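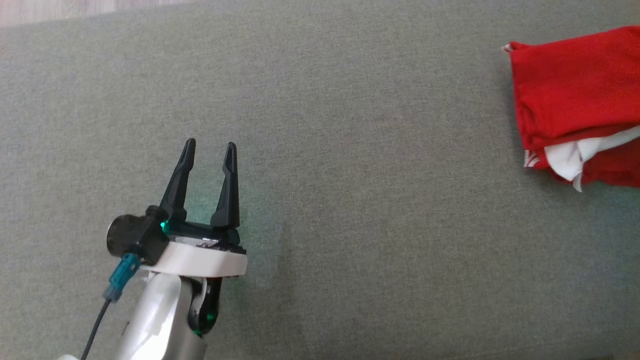 I've been working on cloth handling for long enough now that I dream about wrinkles, so it's nice to finally put up a little gallery from Dobre, our project on teaching a pair of arms to deal with soft stuff at home. We do the sofa work in the living-room setup at Bendulby, and we trained on 16 hours of recordings to begin with. That felt like loads back in May and feels like very little today!

The main thing we wanted to know was whether one policy could run both arms, or if each arm should get its own and the two just swap notes. We tried it both ways, with 4 cloth items and the same learning code (we call it Hotora), and the single policy came out ahead – mostly on the items that slump when you pick them up.

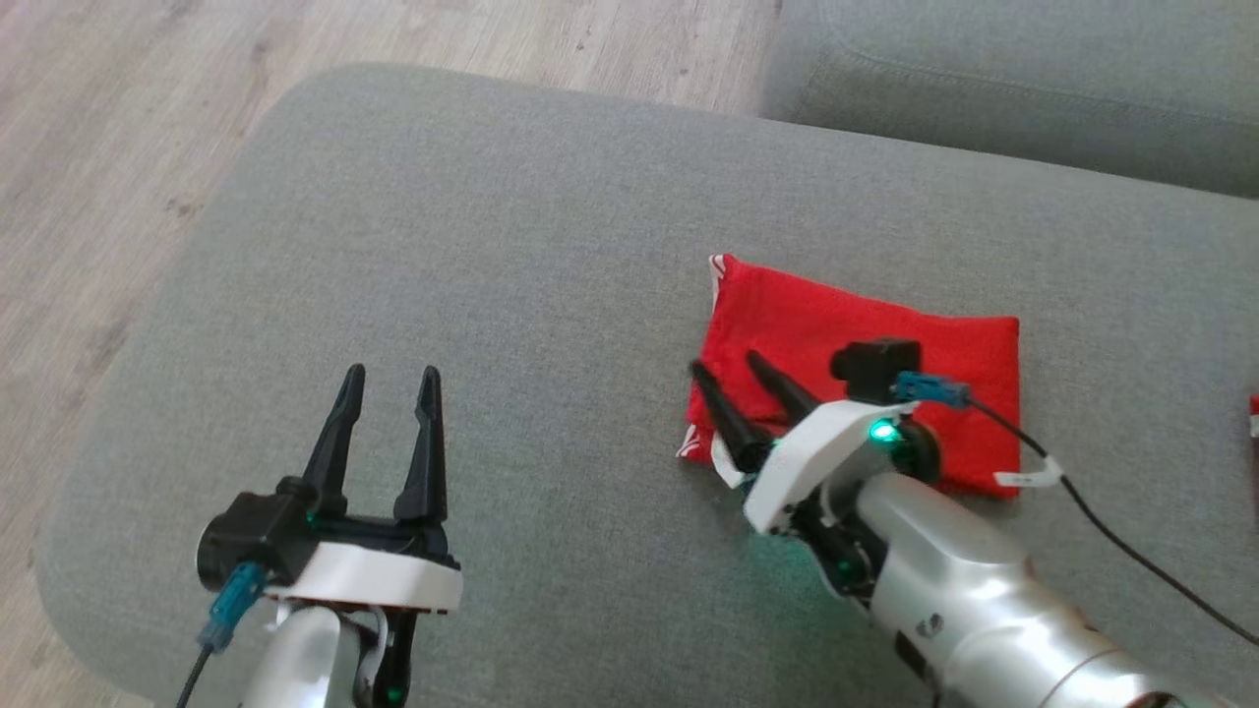

Deciding which arm goes first was the part I'd worried about most, and I ended up spending a whole month on it. Our first version loved to send both arms in at once, and they'd get in each other's way over the middle cushion. Now one can hang back with its fingers open, like the left one here, while the right one is over by the folded red bag. I like red for this, by the way – it stands out nicely on a grey sofa, and our old grasp finder, Ustovis, used to lose the paler cloths completely.

Next up for me is thicker fabric (towels, maybe a blanket if I'm feeling brave). I'll add more pictures as we go.

Page last updated December 26, 2022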